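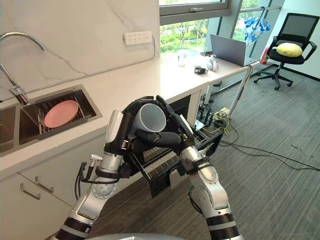 Robot Learning, Handout 7
Two-handed handling from demonstration: phase labels and action chunks

Prumitz, Department of Automation
Read before the lecture. Section 6 is needed for the coursework.

1. Scope

The previous handout dealt with one arm and one object. These notes cover two arms, each with a multi-fingered hand, working on kitchen items: cups, plates and a dish rack. The method is the one used in the Pamureck project. It is a form of behaviour cloning with two changes. The policy predicts short chunks of motion instead of single commands, and each time step in the training data carries a phase label for each hand.

You should already know ordinary behaviour cloning, the standard loss for it, and why small errors build up over a long run. If not, go back to Handout 5.

2. Notation

o_t is the observation at step t. It holds the head view, the joint positions of both arms and the finger joint positions of both hands.

a_t is the action at step t, written as the pair (l_t, r_t) for left and right.

H is the chunk length, so the policy outputs a_t to a_(t+H-1) in one pass.

p_t is the pair of phase labels, one per hand.

The labels are: free, approach, contact, hold, release. A hand has exactly one label at each step. The two hands need not agree, and in most household tasks they seldom do.

Joint torques are recorded by the Zovileo logger but are not part of o_t. They are used only for labelling (section 4). Students often miss this point in the exam and feed the torques to the policy.

3. Why two hands are harder

The action space doubles in size, but that is the smaller part of the problem. Larger difficulties come from three sources.

(a) Coupling. When both hands are on the same object, a motion error in one hand becomes a force on the other. With one arm, a small position error shifts the object slightly. With two arms and a stiff object, the same error can load the finger joints up to their limits.

(b) Occlusion. A hand placed over an object covers the surfaces the camera would need in order to judge the grip. With two hands round a cup, most of the wall may be out of view, and the policy must rely on joint positions.

(c) Order. Many tasks have steps that may be done in either order, or by either hand. Demonstrators choose differently. A policy trained with a squared loss will average the choices and may produce a motion that no demonstrator ever made.

Item (c) is the one that phase labels are meant to help with. They do little for (a).

4. Labelling

Labels are produced in two passes.

First pass, automatic. For each hand, compute the filtered change in finger torque. A rise above the threshold while the fingers are closing marks the start of contact. Hold begins when finger speed falls below a set value and torque stays up. Release begins when the fingers open. Approach is assigned backwards from contact to the last point at which the wrist was moving away from the object. All remaining steps are free.

Second pass, by eye. An annotator steps through the boundaries and moves them where needed. The boundary between approach and contact needs the most correction. Thin objects such as plate rims give a weak torque signal, and the automatic pass tends to place contact late.

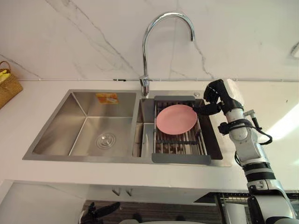
Reading time: 7 minutes

Consider the plate as a worked case. It lies flat on the drying rack over the smaller basin and the right hand has its fingers at the rim. The left hand is low, on its own side, and touches nothing. The label for the left hand is therefore free.

The right label cannot be fixed from the head view alone. The fingers are at the rim in the last part of approach, throughout contact and in the first steps of hold, and the three look much the same. Moreover, release after putting the plate down passes through nearly the same pose. To settle it, take the torque trace and the direction of finger motion over a window on either side. An annotator who works from single stills will mix up contact and release, and the policy will learn to open the hand when it should close it.

Flat objects on a rack of parallel rods have one further property of interest. The fingertips have room to pass below the rim between the rods, which they would not have on a worktop. A policy trained only on the rack should not be expected to pick up the same plate from the counter. Treat these as two tasks when splitting data.

5. The policy

The network has an image encoder, a small encoder for joint positions, and a shared trunk. Three heads sit on the trunk: one for the left chunk, one for the right chunk, and one for the phase pair. The loss is

L = L_left + L_right + w * L_phase

where the first two terms are mean absolute error over the chunk and the third is cross-entropy summed over both hands. The weight w is chosen on validation runs. If w is set too high, the trunk learns to classify phases well and the motion suffers. The sign of this is a policy that reaches the correct place and then stops.

At run time the phase output is fed back with one step of delay. It is used to choose the chunk length. In free and approach the full H is executed before the network is queried again. In contact and release only a quarter of it is executed. If the hands are in different phases, the shorter length is taken for both. This last rule costs speed, but it keeps the two arms on a common clock. Running each arm on its own schedule was tried and dropped: in shared holds the arms drifted apart in time and the grip was lost.

6. Data and evaluation

The Juška set, used in the coursework, contains 377 demonstrations recorded by teleoperation in a kitchen. After labelling, 225 were kept for training. The other 152 were excluded for logger gaps, for a task left unfinished, or for boundaries that could not be agreed on in the second pass. The excluded runs are supplied in a separate folder. Do not train on them.

Each policy was tested in 100 trials per task. A trial counts as a success if the object is at its target pose, both hands have released, and no operator stop was used. Partial credit is not given.

Intervals are computed by bootstrap with 1,000 resamples over trials. Note what this does and does not cover. It gives the spread due to the choice of trials for one trained network. It says nothing about the spread between networks trained from different seeds, and in small data sets that second spread is often the larger one. Report both in your coursework.

The main findings, in words:

Phase labels helped most in tasks where one hand waits for the other. They made little difference in tasks done with one hand throughout.

Variable chunk length helped in all tasks with a thin or light object. Most of the gain came from the release phase, where a full-length chunk tends to pull the object along with the fingers.

Feeding back the phase without the delay made results worse. The network came to copy its own last label and was slow to leave hold.

Cups tipped on their side remained the weakest case. With both hands on the wall, small differences in wrist angle turn the cup, and the policy has little in view to correct by.

7. Limits

The labels assume that each hand deals with one object at a time. Stacking a plate while holding a second item breaks this assumption.

The forearm and wrist have no label. Contact between the arm and a rack or the edge of a counter is invisible to the scheme unless it shows up in the finger torques, and normally it does not. Annotators should note such contacts in the comment field.

All demonstrations come from one kitchen. Claims about other rooms are not supported by this data.

8. Problems to prepare

8.1 Write down the phase pair sequence for passing a cup from the left hand to the right. Mark every step at which both hands are in hold.

8.2 Show that if the two hands use independent chunk lengths, the largest time offset between their observations is H-1 steps.

8.3 The automatic pass uses a single torque threshold for all objects. Suggest a rule that sets it per object without using the phase labels, and state what it would need from the logger.

8.4 Retrain with w = 0 and compare with the supplied checkpoint on the plate task. Give intervals over trials and over at least three seeds.

Solutions to 8.1 and 8.2 will be gone through in class. 8.3 and 8.4 are to be handed in with the July coursework.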